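Print this page | E-mail this to a friend

We use cookies to remember your settings. By staying on the page you're OK with that.

Sorting Small Plastic Shapes Without Losing Your Mind
By Nabila Samir
2024-09-05

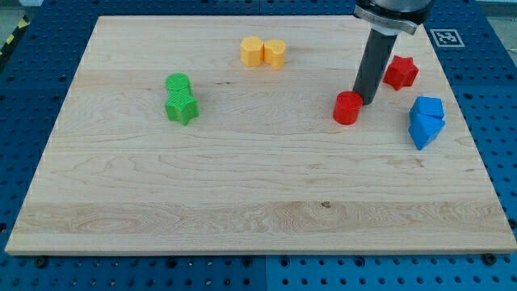

Yellows with yellows, greens with greens, all on the big maple-colored board.

I used to sort my nephew's 3D printed blocks right on the workshop table, the kind with holes all over it, and I spent half my life fishing little things out from underneath. Now everything goes on a big wooden board first! A large cutting board is perfect if you have one to spare (mine came from a yard sale over in Flindton and cost me 2 dollars).

My way of doing it goes like this. Tip out one handful at a time, never the whole tub. I tried the whole tub once, all 618 pieces of it, and gave up after 43 minutes with a sore neck and a cold cup of tea. Push the colors together first and forget about shapes. Your eye finds red or blue so much quicker than it finds a star or a triangle, and you can always split the shapes up later if you care to. I mostly don't.

Leave some bare wood between the groups, and keep one side of the board free for whatever you're moving next.

Printed blocks have those fine ridges on the sides, and dust just loves them. An old soft toothbrush with lukewarm water and a drop of dish soap does the trick. Please don't put them in the dishwasher – some plastics go soft in there and your nice heart comes out looking like a potato. Dry them on a towel overnight.

As for the board, wipe it with a barely damp cloth and stand it on edge to dry so it won't warp. I rub mine with mineral oil every November, wait 15 minutes, then buff off the extra with an old T-shirt.

For storage I like zip bags, one per color, with the air squeezed out. Jars look prettier but they weigh a ton and I've dropped two.

Print this page | E-mail this to a friend

Get new tips by e-mail: sign up for the newsletter

Recent tips
Getting Glue Off a Workbench
What to Do With Lids That Fit Nothing
Oiling Wooden Spoons
A Drawer Just for String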